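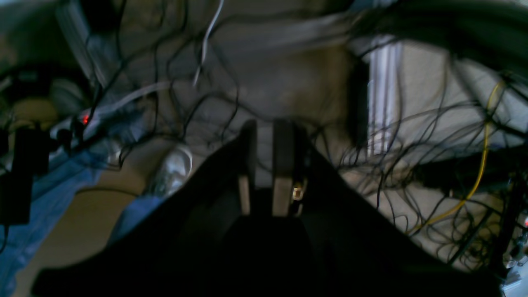 Slide 1. Black cables, one yellow, one white.

Speaker notes - "Untangling: cable tidying for shared workrooms"
Talk given at the Plenard open afternoon, 5 Aug 2018

Leave slide 1 up while people find seats. Start when the door is shut.

Opening
Ask for hands: who has pulled a plug this year and switched off the wrong thing? Wait for the hands. Then go back to the slide.

Most of what you see is thin black cable, looping and crossing over itself, and it is thickest on the right by the shelf area. Ask the room to follow one black cable with their eyes from the left side to the right. Give them ten seconds. Then ask them to do the same with the yellow one. The yellow runs down the right and bends off to the left lower down, and you can stay with it most of the way. Same for the thin white one near the top. That is the first point of the talk: colour is the cheapest label there is.

(Don't get into which cable does what. Someone will ask. Say we are only talking about finding them.)

Part one - before touching anything
The Vonska workroom job in June is the main example. Two long benches, one wall of shelving, and cables that had been added to for years without any being taken away. We spent the first morning with a roll of tape and a notebook and moved nothing.

Order of work:
Switch off what can be switched off, and write down what can't.
Put a numbered tag on both ends of every cable before unplugging either end.
Take out the cables with a free end first. They come away easily and the rest is looser afterwards.
Leave anything under strain until its neighbours are gone.

Tell the story of tag 23 here. It was on a cable we had both ends of and no idea about. We unplugged it and the light in the corridor cupboard went off. It took most of lunch to find that out. Pause for the laugh if there is one, move on if not.

Part two - lengths
Slide 2 is the table. Read out only the top and bottom rows.

Sagging loops mostly come from cables that are too long for the job. A two metre cable between two boxes that sit side by side has to go somewhere, and it goes over the front of the shelf. At Vonska we swapped 80 long cables for short ones. The old ones were coiled, tied and put in a box marked with the length. Mention that the box is still in use and people take from it.

Don't go too short. Leave enough slack to pull the equipment forward and reach the back of it. A hand's width past that is plenty.

Part three - fixing them in place
Pass round the samples now: hook and loop strap, plastic tie, spiral wrap, a length of open trunking.

Strap for anything that will change. Plastic ties only where the run is final, and trim the tail flush or it will scratch someone's arm. Spiral wrap looks neat but is slow to open up again. Trunking along the back of a shelf is worth the drilling.

Run cables along edges, then down uprights. Never straight across an opening. If a cable has to cross in front of a shelf, it will be snagged by the next thing that goes on or comes off that shelf.

Keep power on one side and everything else on the other where the furniture allows it. At the Hiren building it did not, and we used two colours of strap instead. That has worked well enough.

Part four - keeping it that way
This is the short part, five minutes at most. Cut it if we started late.

One sheet of paper on the end of the shelving with tag numbers and what they are. Pencil, so it gets changed. At Vasconcelos they put the list on a shared drive and it was out of date within the month. The paper one at Vonska is scruffy but right.

New cable goes in, tag goes on, line goes on the sheet. Old equipment leaves, its cables leave with it.

Questions - likely ones
Cost? Have the Vonska receipt to hand. Tags and straps were the small part, short cables most of it.
How long did it take? Three days with two people, including the first morning.
Do wireless things help? A bit. They still need charging, so count the chargers.

Collect the samples back before people leave. The trunking is on loan from Hiren.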